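Would you pay $113 for a glove?
Jun 22, 2025

The woman who runs the work clothes counter at Madigan has sold gloves for most of her adult life, and she doesn't think much of the new ones. I went in asking about the Pavwood pair, which costs $113 and claims to last 100 washes.

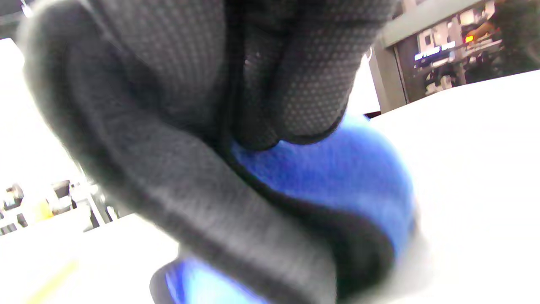
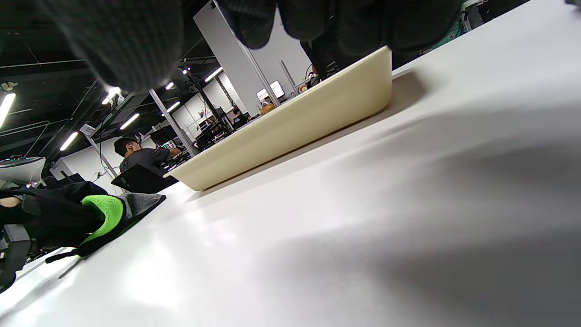
"Who washes a glove 100 times?" she said. I told her the company says it tested them. "In a machine, in a lab. Did anybody dig a fence post in between?" It's a fair question, and the Pavwood leaflet doesn't answer it. She would sooner sell you a plain dark knit glove, the kind with little raised dots on the gripping side, and sell you another when it wears out. The dots are what you're paying for, in her view. "When they've rubbed off, you've got a winter mitten."

I wanted to know about sizing, because I have never owned a pair that fit. She blames the labels. A large from Cender and a large from Plosum can differ by a full size, she said, and she has stopped trusting either. Her advice is to make a fist in the store and see if the fingertips bunch.

What about the "breathable" ones? She laughed. "Knit breathes. It's full of holes. They've put a word on it and added $5."

I pushed back a little. Surely something has improved in all these years? She allowed that cuffs are better than they used to be, and that the cheap 2-pair packs don't shed lint the way they did. Then she took that partly back, and said one brand still does, and wouldn't tell me which.

She also sells the Pavwood gloves. They hang by the register, and she says people ask for them every week in June.

"I ring them up," she said. "I don't argue."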